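Ablösen von Klebeetiketten an polierten Edelstahlschüsseln
Projektbericht, Projekt Prurnum, Wahlpflichtmodul Oberflächen im Haushalt

Senyo Zakaria, Obed Zakaria
21. Mai 2024

1 Aufgabenstellung

Schüsseln aus nichtrostendem Stahl werden häufig mit Etiketten auf der Innenseite verkauft. Vor der ersten Benutzung muss das Etikett entfernt werden. Dabei bleiben je nach Klebstoff und Vorgehen Papierfasern oder ein Klebefilm zurück, und beim Nachreiben mit ungeeigneten Mitteln entstehen Kratzer in der polierten Fläche. Das Projekt Prurnum untersucht, mit welchen haushaltsüblichen Verfahren sich ein Etikett rückstandsarm und ohne sichtbare Veränderung der Politur lösen lässt. Gewerbliche Etikettenlöser waren von der Aufgabenstellung ausgeschlossen.

Ein zweiter Teil betrifft die Beurteilung. Eine spiegelnde Schale lässt sich schlecht mit bloßem Auge prüfen, weil die Reflexionen der Umgebung dünne Rückstände überdecken. Es war daher festzulegen, wie der Prüfplatz aussehen soll und welche Angaben ins Protokoll gehören.

2 Prüfgegenstand und Prüfplatz

Geprüft wurden Schüsseln gleicher Bauart, beschafft bei Haushaltswaren Wallach. Die Leermasse beträgt laut eigener Wägung 399 g. Die Schüsseln wurden nach der Beschaffung weder gespült noch ausgewischt. Für die Versuche ist das von Belang, da Reste von Poliermitteln und Fingerfett die Haftung am Etikettenrand verändern können.

Der Prüfplatz ist ein normaler Esstisch mit Stofftischdecke. Eine Laborbank stand zur Verfügung, wurde aber verworfen, da die Verfahren unter Wohnbedingungen anwendbar sein sollen. Die Decke verhindert zugleich, dass die Schüssel beim Abziehen rutscht.
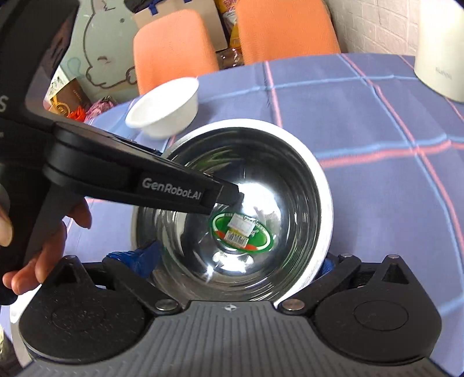

Abb. 1: Edelstahlschüssel mit grünem Etikett am Boden, darauf ein Aufkleber mit Barcode.

Für die Auswertung werden am Boden der Schüssel zwei Bereiche unterschieden. Bereich A ist die freie Fläche des grünen Trägeretiketts. Bereich B umfasst die Stellen, an denen ein weiterer Aufkleber darüberliegt. In Bereich B ist die Schicht dicker und steifer. Wasser und Öl erreichen den unteren Klebstoff dort hauptsächlich vom Rand her. Das Trägeretikett wurde vor keinem Versuch angeschnitten.

Die Lage am Boden ist für das Einweichen günstig, weil schon eine geringe Flüssigkeitsmenge das Etikett bedeckt. Ungünstig ist sie für das Abziehen. Die Hand arbeitet von oben in die Schüssel hinein, und der Abzugswinkel wird durch die Wandung begrenzt. Flache Winkel sind in der Mitte des Bodens kaum einzuhalten.

3 Verfahren

V1 Trockenes Abziehen bei Raumtemperatur. Eine Ecke oder ein Randstück wird mit dem Fingernagel angehoben und gleichmäßig abgezogen. Hilfswerkzeuge sind nicht zugelassen.

V2 Einweichen in Wasser von 50 °C. Das Wasser wird eingefüllt, bis das Etikett vollständig bedeckt ist, danach bleibt die Schüssel stehen. Es wird nicht nachgeheizt. Einwirkzeit 56 Minuten, anschließend Abziehen unter Wasser.

V3 Erwärmen mit dem Haartrockner von der Außenseite. Der Luftstrom wird kreisend gegen den Schüsselboden geführt. Abgezogen wird von innen, solange das Metall noch handwarm ist.

V4 Speiseöl. Das Öl wird mit einem Wattepad aufgelegt. Einwirkzeit wie bei V2. Danach Abziehen, Auswischen mit Küchenpapier, Spülen mit Spülmittel.

V5 Kombination aus V3 und V4. Zuerst wird warm abgezogen, anschließend wird nur der verbliebene Klebefilm mit Öl behandelt.

Scheuermilch, Stahlwolle und die raue Seite von Spülschwämmen wurden nicht eingesetzt. In einem Vorversuch an einem Reststück polierten Blechs hinterließ die raue Schwammseite bereits bei leichtem Druck sichtbare Spuren quer zur Polierrichtung.

4 Beurteilung der Oberfläche

Bewertet wurde in drei Schritten: Sichtprüfung, Wischprobe mit trockenem Küchenpapier, Benetzungsprobe mit kaltem Leitungswasser. Bei der Benetzungsprobe reißt der Wasserfilm über Kleber- und Ölresten auf, auf sauberem Metall läuft er geschlossen ab. Diese Probe war die empfindlichste der drei.

Die Sichtprüfung bereitete die größten Schwierigkeiten. Die gekrümmte Innenfläche bildet Deckenlicht, Gegenstände und die prüfende Person als gebogene Streifen ab. Heller Glanz und Klebefilm lassen sich aus einer einzigen Blickrichtung nicht sicher trennen. Als brauchbare Unterscheidung erwies sich das Drehen der Schüssel: Ein Reflex bleibt beim Drehen ortsfest zur Lichtquelle, ein Rückstand wandert mit dem Metall.

Untersucht wurde auch der Einfluss der Unterlage. Erwartet war, dass eine gemusterte Decke die Prüfung stört. An der Innenseite war dieser Einfluss gering, da die Unterlage vom Rand der Schüssel abgeschirmt wird. An der Außenwand treten Linien der Decke dagegen als Spiegelbild auf und können mit Wischspuren verwechselt werden.

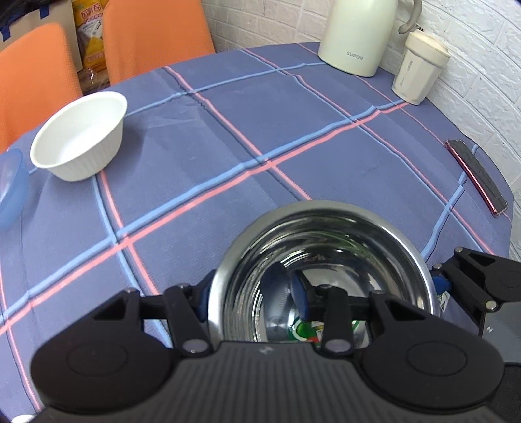 Abb. 2: Schüssel auf dem runden Tisch. Decke mit Karomuster in Hellblau und Korallenrosa.

Für die Außenwand wird deshalb ein einfarbiges, mattes Tuch als Zwischenlage empfohlen. Weitere Gegenstände auf dem Tisch, etwa helles Geschirr oder ein Telefon, sollten während der Sichtprüfung so weit entfernt stehen, dass sie sich nicht im Rand spiegeln. Falten im Stoff stören nur, wenn die Schüssel darauf kippelt. Beim Einweichen nach V2 führt eine Schräglage zu ungleicher Bedeckung des Etiketts, im ungünstigen Fall bleibt ein Randabschnitt trocken.

5 Ergebnisse

V1: In Bereich A löste sich das Etikett zunächst zusammenhängend, riss jedoch am Übergang zu Bereich B ein. Der obere Aufkleber trennte sich dabei teilweise vom Träger. Auf dem Metall blieb ein klebriger Film mit Papierfasern. Die Wischprobe war durchgehend negativ zu bewerten.

V2: Das Papier war nach der Einwirkzeit weich und ließ sich in großen Stücken abschieben. Der Klebstoff blieb überwiegend auf dem Metall. Die zum Einweichen gefüllte Schüssel wog mit Wasser 943 g und konnte ohne Verschütten getragen werden. Kalkflecken nach dem Antrocknen erschwerten die Sichtprüfung und mussten mit verdünntem Essig entfernt werden.

V3: Etikett und Klebstoff lösten sich gemeinsam, sofern langsam gezogen wurde. Bei zu schnellem Zug spaltete sich die Papierschicht. In Bereich B war eine längere Erwärmung nötig. Der Rand der Schüssel wurde dabei unangenehm warm, weshalb ein Topflappen verwendet wurde.

V4: Gute Wirkung auf den Klebefilm, geringe Wirkung durch das bedruckte Papier hindurch. Ohne vorheriges Anheben des Randes drang das Öl nur wenige Millimeter ein. Nach dem Spülen war die Benetzungsprobe erst im zweiten Durchgang einwandfrei.

V5: Bestes Gesamtergebnis. Nach dem warmen Abziehen verblieb nur ein schmaler Klebersaum, der sich mit wenig Öl abnehmen ließ. Wischprobe und Benetzungsprobe ohne Befund. Veränderungen der Politur waren nicht erkennbar.

6 Fehlerbetrachtung

Die Abzugsgeschwindigkeit wurde nicht gemessen. Beide Bearbeiter zogen unterschiedlich schnell, was vor allem V1 und V3 betrifft. Die Temperatur bei V3 ist nicht bekannt, da das verfügbare Einstichthermometer an der gewölbten Fläche keinen zuverlässigen Kontakt hatte. Bei V2 wurde nur die Anfangstemperatur des Wassers erfasst. Die Zusammensetzung des Klebstoffs ist unbekannt, eine Übertragung auf andere Etiketten daher nur eingeschränkt zulässig.

Die Rückstandsbewertung ist ordinal und beruht auf Absprache. Vergleichsmuster mit definierter Klebermenge lagen nicht vor.

7 Weiteres Vorgehen

Im Juni ist eine Wiederholung von V3 und V5 mit einem aufgeklebten Thermoelement vorgesehen. Zusätzlich soll geprüft werden, ob ein vorheriges Ablösen des Barcode-Aufklebers den Unterschied zwischen Bereich A und B aufhebt. Die Protokollbögen liegen dem Bericht in der gedruckten Fassung bei.

Kommentare

M. Ayaaba: Zu V4: Welches Öl wurde verwendet? Im Bericht steht nur Speiseöl. Für einen Vergleich wäre die Sorte nötig.

Obed Zakaria: Rapsöl, raffiniert. Wird in Abschnitt 3 ergänzt.

K. Alter: Bei mir hat der Haartrockner bei einer dickwandigen Schüssel kaum etwas gebracht. Die Wandstärke sollte mit angegeben werden. Das Drehen der Schüssel bei der Sichtprüfung ist ein brauchbarer Hinweis.

Kontakt | © Projekt Prurnum | Nach oben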